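Finished Flarkalano last night, 39 hours in, and I'm a bit lost without it now! I only bought it in August to shut Sunil up (he's been going on about it for months) and I fully expected to bounce off in the first cave. Instead I've done every shrine, all 15 boats and that horrible bell puzzle in Wiltard, which took me three evenings and a lot of swearing.

The ending's a bit rushed, mind. You sail all that way to Navard and then it's one fight and the credits.

So next up is my base-building save, which has been sitting untouched since spring. I want to rip out the whole ground floor and start again, with fewer corridors and much less brown. I'm after a soft, warm orange against a pale beige-grey floor, with crisp straight edges and plenty of bare space round it.
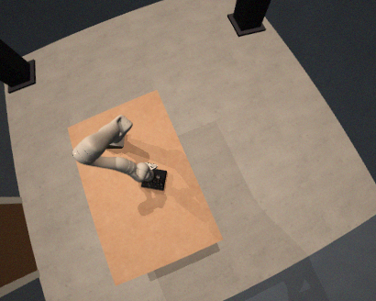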